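# Who checks where the public's money goes?

Every time your family buys a bicycle or a box of paint, a little of the price usually goes to the government as tax. Grown-ups pay more tax out of their wages. All that money is put together and spent on things like roads, hospitals, libraries and school dinners.

It's a huge pile. So you might ask a rude but sensible question: how do we know it isn't being wasted?

The people who spend it will tell you it's all going very well. They nearly always do. That's why most countries have **auditors**. An auditor is someone whose job is to look at the records and see whether the story matches the sums.

## What an auditor looks at

Let's make up a town called Mulledia. The town council wants to buy ovens for its 6 community kitchens, where people can learn to cook. It has money set aside for this, called a **budget**.

First, the council should ask several firms for a price. This is called **tendering**. Say two firms answer, Zabala and Clukel. Zabala wants 127 pounds for each oven. Clukel wants less, but won't say how long its ovens are meant to last.

Which one should win? You might shout "the cheap one!" Maybe. An oven that breaks by April is not much of a bargain. But be just as careful when someone says the dearer one is "better quality". Better how? Who tested it? Did anyone write it down?

The auditor wants to see the writing. If Zabala was chosen, there should be a note explaining why, signed and kept in a file. If there's no note, the auditor puts that in the report, even if the ovens are lovely.

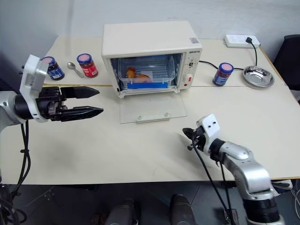 *A toaster oven with its door down and two baked pastries inside. An auditor would ask what the oven cost and who agreed to pay.*

## Where the money can leak out

Sometimes money is stolen, and that's a crime. Far more often it just dribbles away. The council might order 12 ovens for 6 kitchens. Somebody thought spares would be handy, and the extra ones sit in a cupboard in their boxes.

Or it might pay the same bill twice. That sounds too silly to happen, but bills arrive on paper and by email, and big offices get muddled.

Or the work might be paid for before it's finished. Once the builder has the money, it is much harder to get the last shelf put up.

None of these people had to be wicked. It's still your money, though, and "we didn't mean to" doesn't bring it back.

## So does auditing fix it?

Not by itself. In many places an auditor can't order a council to do anything. They write a report, and the council writes back. Watch the words in that reply. "We take this very seriously" is a nice sentence, but it doesn't say what will change. "We will check every bill against the order before we pay it" is much more useful, and next year somebody can look to see if it was done.

Auditors can't look at everything either. There may be thousands of bills, so they choose some and check those. This is called a **sample**. If the sample is clean, the rest is probably fine — but probably is as far as it goes.

And who checks the auditors? Often other auditors do, along with elected politicians and newspapers. You're allowed to wonder about all of them too.

## Try it yourself

Does your school or club ever raise money? Nesport, a made-up sports club, holds a cake sale and says it will spend the takings on new nets. You could ask:

- How much did the sale make?
- How much did the nets cost, and is there a receipt?
- If there was money left over, where is it now?

Ask politely. A good club will have the answers ready. If you hear "oh, it all got used up", ask again, and ask to see the receipt.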